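Week 7 handout – working near the arms, good practice
Notes to go with the lecture, E. Llorente. Read before the bench session on 3rd September. Bring it with you, printed or on a phone, don't mind which.

Where we got to last time

Risk assessment is done on the task, not on the robot. Same arm, different job, new sheet. The people at Jeria kept one sheet for the whole bench for years and it said nothing useful about any of it. When somebody swapped the fingers the sheet stayed the same. Don't do this.

Terms you need for today:
Workspace – everything the arm can reach, including what it is holding
Shared zone – the bit where a person may also put a hand
Protective stop – arm halts and holds, power stays on
Emergency stop – the red button, someone has to reset it by hand

Students mix up the last two every year. A protective stop is not a reason to lean in.

Handing over and restocking

The restocking task is the one we use all term. Cans go in a rack, lanes, lids outward, one person feeding and the arm or arms working the near side. Looks harmless. It's a good task for teaching because there are hands in it all the time, and cans roll.

Rules for the feeder:
Say "in" before your hand crosses the edge of the table, "out" when it's clear. Out loud, even if you feel daft.
One item at a time.
Never reach under an arm to get to the rack. Walk round.
If a can rolls, let it roll. Most of the near misses in our log are people grabbing at things.
Sleeves fastened, lanyards off.

Rules for the operator:
Do not start a motion on "out" alone, look first.
Hand on the stop whenever someone is in the shared zone.
Speed limit for shared work is on the bench card. It is not a suggestion and you dont raise it to finish early.

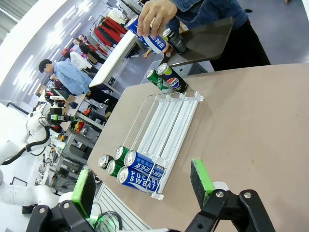
Both arms count, by the way. If you are only running one, the other is still powered unless you have switched it off at the box, and should be treated as live. Cernent's site rules go further and ask for the idle arm to be parked and locked out before anyone steps up to the table. We'll discuss if that is worth the time it costs. I think yes for new staff, less sure for a trained pair.

Bystanders

Often forgotten. The sheet has to cover people who aren't part of the task – next bench along, visitors, someone walking through with a box. Write down where they can stand. "Nearby" is no good, give a line on the floor or a named piece of furniture.

Fingers and pads

Check pads at the start of each session: seated, no tears, nothing stuck to them. Worn pads mean a slipping can, and then somebody squeezes harder in software, and now your force figure on the sheet is wrong. Change of pad = review of sheet. The Prantl checklist has a box for this, use it. Cables too, look for anything that could snag at full reach.

Logging

Every protective stop gets a line. Time, who, what was being held, what the person was doing. Florkeo had 31 stops in February and only 12 written up, so when they tried to find the cause there was nothing to go on. Short lines are fine, blanks are not.

For next time

Fill in one sheet for the restocking task, feeder and operator seperately. Two pages max. Include one hazard that isn't in this handout. Swap with your partner and sign theirs only if you would work to it yourself.

Questions to me before the session please, not during, we only have the bench for an hour.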